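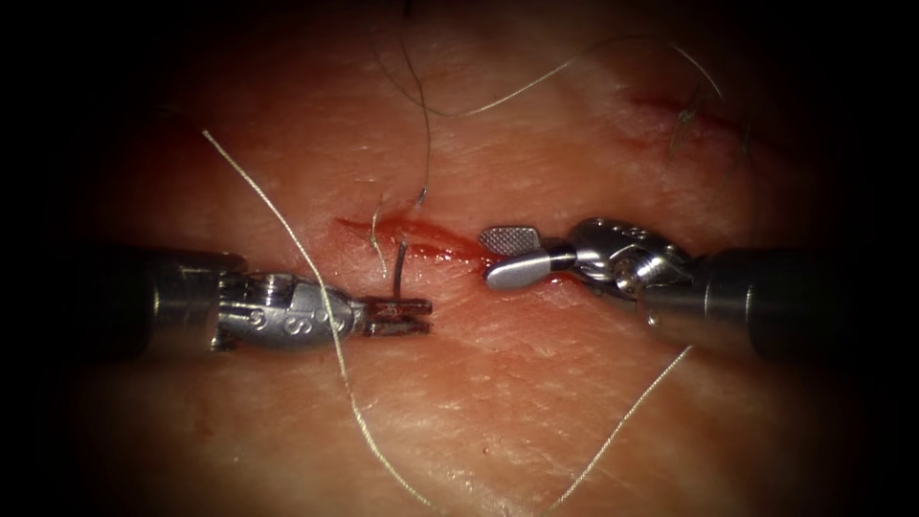 Product labels should state how an item is to be repaired, in the same type size used for washing or storage. Most leather goods sold today carry no such statement. A seam or a surface fails along a line, and a short opening with creases running in many directions around it has no obvious direction of pull. The owner guesses, and usually throws the item out.

I keep 31 bags and cases from the Pullholm market. Four name a thread weight — the rest name a country.

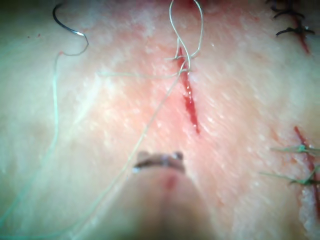

## What a label would cost

Skivis prints labels in lots of 1000. Adding two lines on thread and stitch length changes the plate once and the unit price very little. The harder part is that the maker must commit to a spec and keep it.
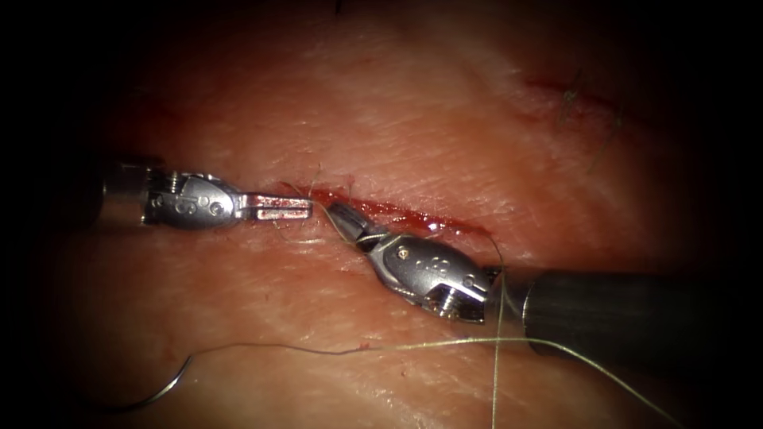 Hrefna Juhl objects that a printed spec ages badly, as thread suppliers drop sizes without notice. She would print a code and keep the table online. I would accept that, provided the table outlives the shop.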